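Tulips in Whatever Glass You Have

I bought tulips again. I said I wouldn't this year, after the last bunch flopped over in two days and dropped petals behind the radiator, but Margaritis had them in buckets by the door and I was already carrying bread, so that was that. Red and yellow, mixed.

I have been putting cut tulips in water for a long time and doing most of it wrong. Ourania Petridis, who had the flower stall in Sulevdale before it became a phone repair place, set me straight on some of it years ago, and I ignored her on the rest until I ran out of excuses. I'm writing it down now so I can stop looking through old messages for it every spring.

Buying them

Buy them shut. I used to pick the bunch that looked best in the bucket, which meant the bunch that was already open and had a few days left. A closed tulip looks like nothing much in the store. It's egg-shaped, often still a bit green at the base, and you have to trust it. What you want is enough color showing to know what you're getting.

Squeeze the leaves a little. They should squeak. If they are limp or the tips have gone yellow, leave them there. I also look at the bottom of the stems, where a pale dry end is fine and a brown slimy one isn't.

They cost me 8 for the bunch this time. Last year I paid less, but last year I also got the ones that flopped.

Getting them home

Keep the paper on. I learned this late. If you stand the whole bunch in deep cool water with the paper still wrapped tight around it, and leave it for 2 hours, the stems drink and stiffen up straight. Take the paper off first and they stiffen in whatever direction they happened to be leaning. After that you can't talk them out of it.

If they've already gone bendy, roll them up in newspaper and do the same thing. It works more often than you'd expect, though not with the really old ones.

Then cut the ends. I take off a thumb's width with a knife. Scissors crush them, or mine do, which have been used on wire and cardboard and once on a garden hose.

Laying them out

Before anything goes into a vase I put the stems down flat on the table with some room between them. I used to work straight from the bunch, pulling out one flower after another, and the leaves caught on each other and tore. Tulip leaves are wide and they split down the length if you tug. Spread out, you can see which stem curves left and which curves right, which leaf is going to be in the way, and which flower has the shortest neck.

A dark table is good for this. Yellow on a black shiny top shows up so well that I sometimes leave them lying there longer than I should.

I put the first one in the vase and leave the rest lying down while I decide. The first one matters most. I like a red one for it, a tall one with its leaves still on, and I hold it up near the top of the stem, just below the flower, while I turn it to see where it wants to lean. Holding it low down tells you nothing. The head swings wherever it likes.

With a small vase you don't need many. Red over turquoise glass is a strong combination and it doesn't need much help. The yellow ones can go in with it, or they can go somewhere else, like a tumbler.

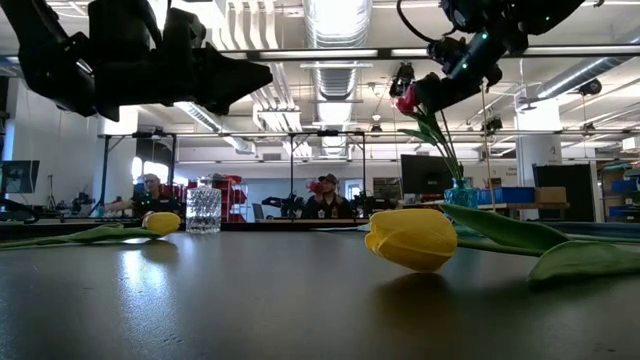 Tumblers and other things that aren't vases

A cut-glass tumbler is a perfectly good vase for one or two tulips with short stems. The heavy ones are best. All that faceting hides the stems, which is useful after day three when the water isn't at its prettiest, and clear glass goes with any color of flower.

The trouble with a tumbler is height. It holds up the bottom of the stem and nothing else, so a full-length tulip will lean right out over the rim and keep going. You have two choices. Cut it short, so the bloom sits not far above the glass and the leaves rest on the edge, or let it lean and put it somewhere the lean looks intended. I cut. Spyros Michailidis lets his lean, and he has knocked over more water than anyone I know.

Other things I've used: a mustard jar, a coffee pot with no lid, a measuring cup. The measuring cup was fine. The coffee pot made the water smell.

A narrow neck does a lot of the work for you. My favorite for a single stem is a little bottle I found at the Skurkthorpe flea market, which held cough syrup at some point and has the neck for it. I paid next to nothing. Later I saw the same bottle at a Hirketeo shop with a price tag of 13 on it, cleaned up and sold as a bud vase, and I felt pretty good about mine.

Water

Cold, and not much of it. This was the part I argued with Ourania about. I'd always filled the vase up to the neck. Tulips want a few inches and no more, and the stems rot if they stand in it deep. The long soak in the paper is the exception and it's only for the start.

Top it up every day. They drink a lot for such thin plants. Change it completely every other day, and cut another sliver off the ends while you have them out. I've tried sugar, a copper coin, a splash of lemonade and the powder in the packet. The packet did something, maybe. The coin did nothing.

Strip any leaf that sits under the water. The rest I leave on. Some people take off nearly all of them for a cleaner look, and it is cleaner, but I like the leaves. They're half of what you paid for.

They keep growing

Tulips go on growing after you cut them. I've had one put on a couple of inches in the vase. They also turn toward the window, so whatever arrangement you made in the evening will be a different one by breakfast. I used to rotate the vase to even it out. Now I turn it once, on the second day, and let them do what they want after that.

Don't put them in with daffodils unless the daffodils have stood in their own water overnight first. The sap clogs the tulips up. I lost a nice white bunch that way.

Keep them off the fruit bowl's end of the table too. Bananas and apples ripen them along with everything else.

When they open too far

I like this stage more than I used to. The petals go wide and a bit papery, you can see the dark part in the middle, and the yellow ones fade to something like butter. I leave them until the petals start to drop. If one goes before the others I pull it out and don't rearrange the gap.

Petals on a shiny table leave marks if they sit there overnight, and so does the pollen. Wipe up the pollen dry. A wet cloth only smears it.

Bulbs, while I'm at it

I would like to stop buying these and grow some. The bed by the shed gets enough sun and has nothing in it except mint, and the mint needs taking down anyway. Bulbs turn up in the stores in September. I'm going to plant them all in one clump for cutting, red and yellow, and put chicken wire over the top on account of the squirrels.

If anyone has grown a tall yellow one that stands up properly in heavy rain, leave me the name in the comments. Mine always ended up in the mud.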